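3.2 Recording rules for two-handed garment work

The rules in this section were drafted after a first round of recording in August, in which 162 of 600 takes had to be discarded. Most of the losses had nothing to do with how well the operator handled the cloth. The tool was closed before the wrist view had settled, or the two hands were brought together so closely that one tool hid the other. The Kusdale set already came with written guidance, but it was meant for rigid objects on a table and says little about cloth on a soft surface.

Rule 1. Both jaws are opened fully before the tool comes near the garment, and the operator pauses there for one breath. The pause marks the start of the grasp for the annotators.

Rule 2. Cloth is taken at a fold or an edge. Pinching up flat fabric is allowed only if no fold or edge can be reached, and the take is then marked as a flat grasp.

Rule 3. The second tool stays on its own side of the garment until the first has closed. Early crossings were the fault that Lindqvist and Gisler disagreed on most often when they labelled the same takes separately.

Rule 4. Items are not tidied before a take. Bedding and other clothes stay where they are, and cords, straps and loops are left as they fall – a policy trained only on cleared surfaces did poorly in our Hundham trials.

Rule 5. Any cord or drawstring near the intended grasp is noted on the take sheet. The operator does not move it by hand.

Operators read the rules once and then recorded 57 practice takes each, which Lehner checked against the sheet. The final set holds 2653 takes. A take that broke Rule 1 or Rule 3 was removed, while breaches of the other rules were kept and labelled. 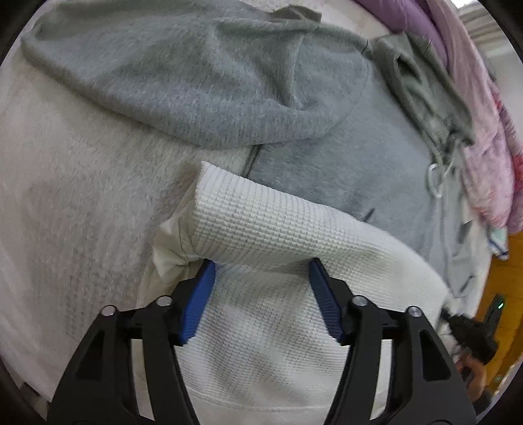 Figure 3. Rules 2 and 3 as applied to a mixed pile on a bed. The grasp point is chosen by the operator and is not prescribed. In this take the blue pads are at the underside of a thick fold in the white waffle-knit garment, with the jaws still apart, and the second tool is near the garment's right end. The white drawstring loop and pale cord on the grey cloth are the kind of item recorded under Rule 5.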